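Section 4: Placing your freestanding tub (Zivesik guide, Pirkside bath range)

I've set down a lot of these tubs, and the placing takes longer than the plumbing, so go slow here!

1. Clear the floor first. Sweep it, then sweep it again - one bit of grit under a tub will scratch a tile.

2. Open the carton flat on the floor and keep it. You'll want it to kneel on (my knees date from 1988 and they thank me).

3. With 2 people, walk the tub to its spot. Lift from underneath, never by the rim.

4. Leave 9 inches between the tub and the wall, so you can get a cloth and your arm down there.

5. Put the vanity and any side cabinet in place before you connect anything. Stand back, look, and move things now.

CAUTION: Don't drag a tub over marble-look tile, even on cardboard.

Note: Check that the drain is clear of packing scraps before the first fill.

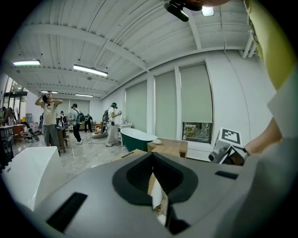
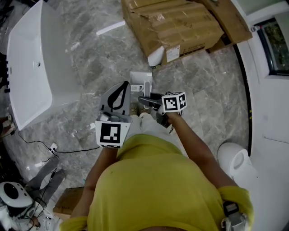
Leone wrote in after the last edition to say that step 5 should come before step 3, as a vanity is much easier to carry through a room with no tub in it. Fair point - if your doorway is tight, do it in that order.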